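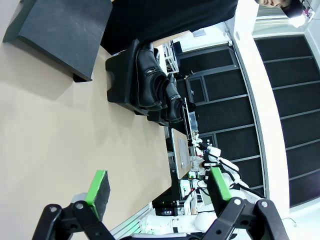 Local History Methods, Unit 3
Reading the plaque: what civic markers tell us, and what they leave out

Notes revised Nov 17, 2024. Read before the seminar. Bring the Orik packet.

Most of you will begin a town project by photographing a plaque. Fine, but a plaque is a poor source. It was paid for by somebody, worded by somebody and approved at a meeting, usually long after the thing it honours. Treat it as evidence of what people wanted said on the day it was unveiled, and be slow to treat it as evidence of anything else.

The Orik drinking fountain

Our main case is the fountain outside the old town hall at Orik. The bronze says it was "the gift of a grateful citizenry" to Innes Nisbet, reeve, for bringing clean water to the town. Every walking guide repeats this. The packet gives you the council minutes, and they are less flattering. The citizenry was a subscription list with 40 names on it. It fell short, and the balance of $329 came out of the road fund on a motion by Nisbet's own brother-in-law. The minutes record the vote as carried. They don't record who voted which way, so please don't write "unanimously," as two published histories do.

As for the clean water, the waterworks bylaw was passed under the reeve before him. Nisbet was in office when the taps were turned on, and he made the speech.

I don't say he did nothing. There is a bundle of letters to the pump manufacturer that suggests he pushed hard on delivery. But the letters were copied out by Jean Moffat for the town's jubilee booklet and the originals haven't been seen since. Moffat was a careful copyist where we can check her. She also admired Nisbet and said so in print.
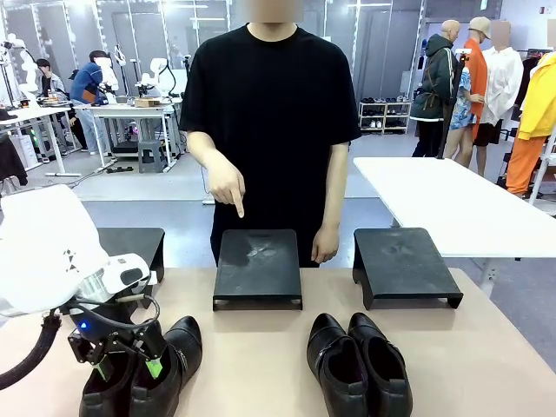
The same caution applies to the word "original." The basin you can drink from today is a replacement. The pedestal may be the first one, or it may have come from the Pravero schoolyard when the school closed; the works ledger has an entry for hauling stone and no more than that. A heritage listing calls the whole structure "intact." I'd want to know who looked, and what they compared it with.

Questions to put to any marker

Who paid, and is there a list?
Who chose the wording? Look for drafts. Crossed-out lines are often the best part.
What was going on when it went up? An election, a ratepayers' quarrel and a royal visit all loosen purse strings.
Has it been moved? Check insurance plans and postcards against the present site.
Who used the place and isn't mentioned? At Orik the water carriers lost their trade when the mains came in. They turn up in the relief accounts and nowhere on the bronze. 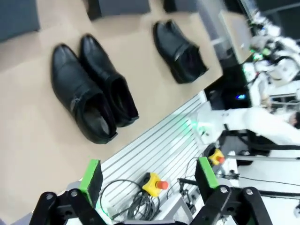 Three black leather shoes on a light beige tabletop.

A word on oral testimony

Eilidh Dunbar's interviews are in the packet and they make lovely reading. Her speakers remember the unveiling in great detail, down to the band and the rain. The newspaper reports a dry afternoon and doesn't mention a band. Newspapers get things wrong too, and this one was edited by a man who owed Nisbet money. Cite both and leave the disagreement standing.

For the seminar

Read the minutes (packet, part 2) before you read the jubilee booklet. Write one page on a single claim from the bronze, stating what supports it and where the trail stops. "Local tradition holds" will not be accepted as a footnote.

Final essays are due in December. The Farico cenotaph has been done to death, so see me first if you want it.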